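Plultville contact fault

The Plultville contact fault (also called the latch fault, or in older notes simply "the June fault") is a failure of automatic handling of computer parts in which a robot gripper touches a motherboard before its control program expects contact, and continues to push. It takes its name from the repair hall in Plultville, where it was first written down as a separate type of fault. It was previously recorded under the general heading "bad pick".

Background

The robot station in Plultville was built by the company Gaber for work on used desktop computers and servers. Its task is to take out memory modules and put tested ones in their place. The arm works from above into an open case and is guided by a small camera near the gripper. A control program named Kisitz compares the camera view with a stored model of the board and decides how far the fingers may go down.

The difficulty of the work is in the small distances. Memory slots are usually near the processor socket, and between them there are small parts which a metal finger can scrape off without much force. A computer case is also not a uniform place. Some surfaces are dark, others are bright metal, and the program has to judge height from both.

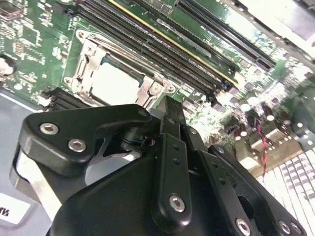 Constanza Lagos objected to the name of the fault from the beginning. In her opinion a contact is no fault at all, as a gripper has to touch things in order to work, and what should be named is the missing stop. She proposed "late stop", and this term is still found in some of the maintenance sheets from Plultville.

Description of the fault

In a normal cycle the gripper goes down quickly to a safe height, then slowly until the fingers meet the module or the latch. Kisitz expects a small rise of force in this last part. When the fault occurs, the height estimate is too large. The fast movement is therefore not finished when the fingers already meet the board, and the rise of force is read as a normal effect of acceleration.

Three results are known. In the lightest case the arm stops by its own force limit and must be released by hand. In the second, a latch at the end of a slot is bent or broken. In the most serious case the finger slides sideways from the slot and damages small parts on the surface of the board. Such damage may remain undetected until the computer is started.

Causes

The first explanation was wear in the finger joints. The joints were replaced, but the fault came back during the same week. A later review at Dralleneck, where Gaber has its test workshop, found the main cause in reflections. Strong light on the metal parts of a board produced white areas in the camera view. Kisitz treated the border of such an area as a real edge of the board and calculated the height from it.

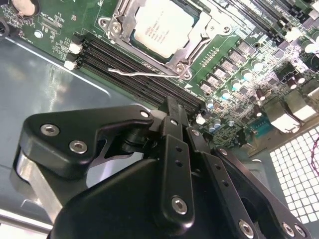 A gripper finger at the lower end of the memory slots, with glare on the board.

The review examined the records of 1870 cycles. In 231 of them the estimated height was outside the permitted range, although most of these cycles ended without any damage. Server boards were more affected than desktop boards. The authors considered that the second bank of slots was a part of the reason, but they did not prove it.

A second cause concerned the force limit. It had been raised during setup, when stiff latches caused many unnecessary stops, and it was not lowered again. The review called this "a temporary value that became permanent".

Corrective measures

Gaber issued a changed version of Kisitz on Monday, November 25, 2019. The new version ignores overexposed areas, and it begins the slow movement at a greater distance from the board. It also asks for a test contact before the first cycle with each new board type. The test contact is made on a fixture and not on the computer itself, so that a wrong height does no harm to the customer's property.
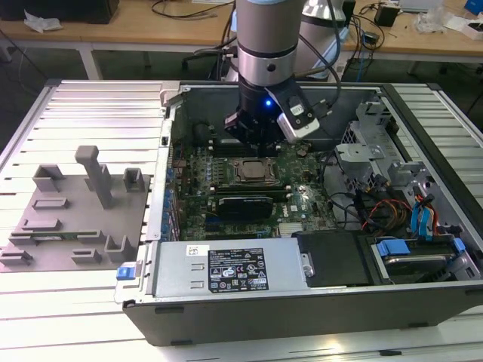

The test contact has remained the most discussed of the measures, as it makes every change of board type slower by some 5 minutes. It requires a part of known height in a place of known position. A gray 3D-printed plate standing on the bench to the left of the computer can serve for this, with a thin green circuit board strip set in one of its low slotted holders. The arm lowers to the strip, the force is recorded, and the value is compared with the one from the previous test. If the difference is too large, the station does not start.

Operators are further instructed not to reach into the case while the arm is above it, even when the arm stands still. An arm which has stopped by its force limit can be under load, and it may move suddenly at release.

Later occurrence

After the change, the station completed 3000 cycles with no broken latch. Late stops were still recorded, mainly on boards with unusually high heatsinks. The force limit is now checked at each service, and its value is written on the maintenance sheet.

See also: Force limit; Machine vision; Memory module handling

Contact the editors | Copyright and terms of use | Back to top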